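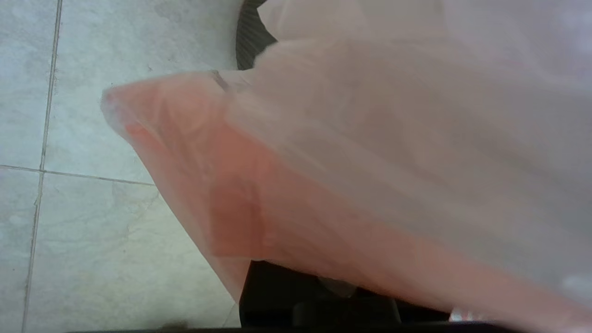

4. Showing the bag lift to visitors

By this stage of an open day your guests will have seen the arm move about on its own, and they'll be keen to watch it pick something up (children especially!). On the wrist camera view, a translucent bag held close can fill most of the screen, with a little tiled floor beside it, so do let people have a good look before you carry on.

1. Ask everyone to step back behind the floor tape.
2. Set the Vasero speed dial to 19 and no higher.
3. Press Lift once, and wait for the tone.
4. When you're ready, press Lower and keep your hands well clear.

Note: the Varkodon screen goes to sleep after 50 seconds. Tap any corner to wake it.

Caution: never let a visitor reach for the bag while the green lamp is lit.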